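Membership Update: Returning Players Program Enters Its Second Season

The Pollby Table Tennis League has confirmed that its Returning Players program will run again this spring, with sessions open to adults who have not held a league membership in the past 24 months. Registration opened on 19 January 2020 and will remain open until all places are filled.

The program was introduced after a review of lapsed memberships carried out in November. League staff wrote to 500 former members and asked what had led them to stop playing. The most frequent answers concerned evening work, the cost of a full season, and the lack of a suitable session for players who did not wish to compete every week.

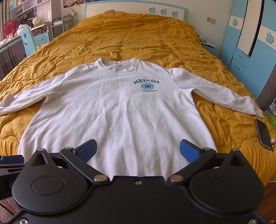
In response, the league will offer a shorter membership covering ten weeks of play. Members who join on this basis may attend any of the social sessions at the Riedl Street and Prinow halls, and may enter the spring handicap tournament at the standard fee. They will not be eligible for selection to the first division teams until they move to a full membership. The amount already paid will be credited toward the full fee if the change is made before the end of the season.

Amber Jansen, the league's participation manager, said that clubs should contact former members directly where they are able to do so. "A general notice on a website reaches people who are already looking for a place to play," she said. "Our experience last season was that a personal message, naming the session and the person who would be there to meet them, brought a much better response."

Clubs that wish to host a session are asked to provide at least two tables, a named session leader, and a regular start time that will not change during the ten weeks. Each session is limited to 20 players. Bats and balls can be borrowed from the league office, and requests should be made a week in advance. 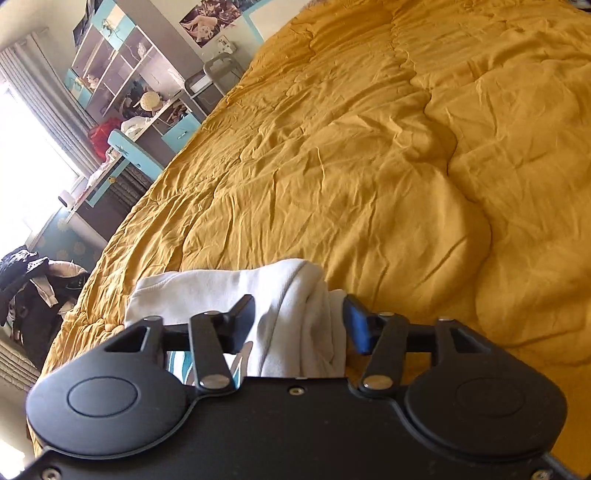 Session leaders must hold a current league coaching certificate. A refresher course will be held at the Tornik Center before the first session, and travel costs will be paid for one leader from each host club. Attendance records should be returned to the league office at the end of every second week, using the form supplied with the host club packet.

Former members may register through their previous club or by contacting the league office during business hours. Players who have moved into the district from another league are also eligible and should include their most recent rating with the application.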